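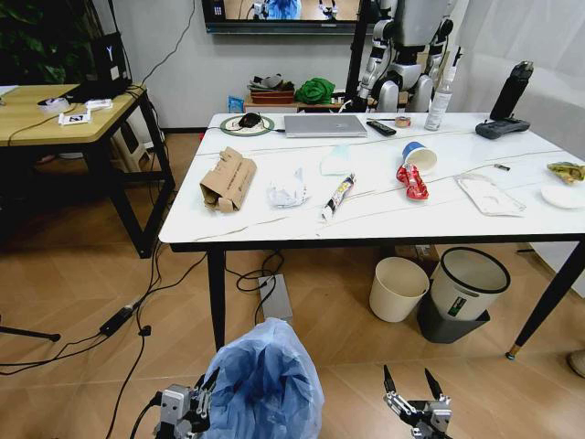

Worry at night: notes for the Corkico evening talk
Solomiia Koval, 15 June 2023

Start on time, even if people are still finding seats. Say my name, say I work as a counsellor, say the talk runs 19 minutes with questions after. Toilets are through the door on the left.

Opening

Ask the room: who was awake at three o'clock at some point this week? Wait for hands. Don't rush to fill the gap.

Then say what the talk covers. It is about ordinary worry that turns up at night. It does not cover trauma, and it does not replace seeing a GP. If sleep has been bad for months, or if someone is having thoughts of harming themselves, they should speak to a doctor. The sheet by the door has phone numbers on it. Say this slowly and say it again at the end.

Why night is worse

We have less to do, so the mind picks up whatever was left over from the day. We are tired, and tired people find it harder to judge how big a problem is. There is also no one to ring. A gas bill that would take a short phone call at eleven in the morning can feel like losing the house at three.

Use the story of the client I call Brendan (he has agreed to this, details changed). He went over the same conversation with his brother every night for most of a winter. He could not sort it out at night, and by breakfast he was too tired to try. It began in December, when the visits started again. Keep this to a minute. Last time I let it run on and had to drop the section on the notebook.

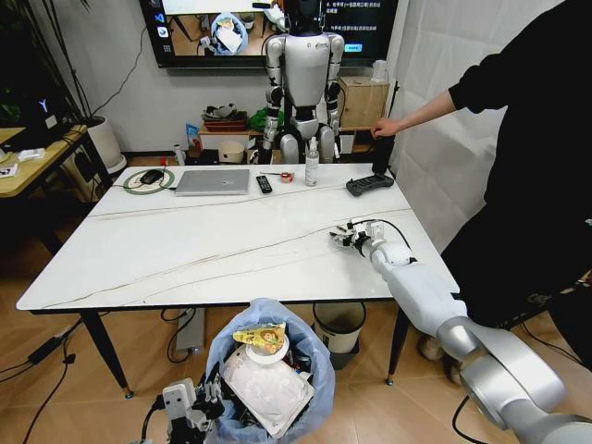 The worry slot

Explain it simply. Pick a time in the early evening, the same time each day. Sit somewhere that is not the bed. Write down what is bothering you. Stop when the time is up, even in the middle of a line.

People ask how long. I say 15 minutes to begin with. Some will want less.

When a worry comes later on, tell it that it has a place tomorrow. This feels silly for the first few nights. Rosalía Olmedo, who trained me at Rirkanska, used to have us say it out loud in the classroom so we would know how silly it felt.

Someone usually says, "But what if I forget it?" Answer: keep a pencil and paper by the bed and write one word, with the light low. The phone stays in another room if possible.
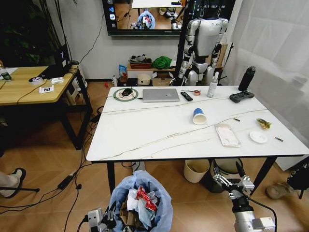
When you are already awake

If you have been lying there a good while, get up. Don't watch the clock to work out how long it has been. Sit in a dim room, do something dull, and go back when you feel sleepy. Page 317 of the Flovano handbook has a fuller version for anyone who wants it. I have 2 copies to lend.

Short breathing practice here with the whole room. In through the nose, a longer breath out. 7 rounds. Tell people they can leave their eyes open, and that they can stop if it makes them dizzy.
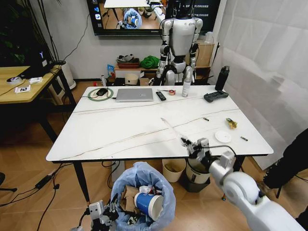 Grounding is the last thing to teach, and it needs an example. The idea is to give the mind something plain to hold by naming what is near you, with no opinion about it. Use the table on the slide. Laptop, closed. Remote control. Yellow snack wrapper, crumpled. Water bottle with a loop on the cap. Go at walking pace. If someone in the room says "that wants tidying", pick up on it kindly, as that is a judgement and a new job to worry over, and we are only naming. Then have them do the same with whatever is in front of their own chair.

Questions

Likely ones: tablets (send them to the GP or pharmacist), partners who snore, shift work, children who wake. For shift work, the slot goes a few hours before whatever counts as bedtime.

Thank Mrs Ó Riain for the room. Repeat the part about the phone numbers. Collect the pencils.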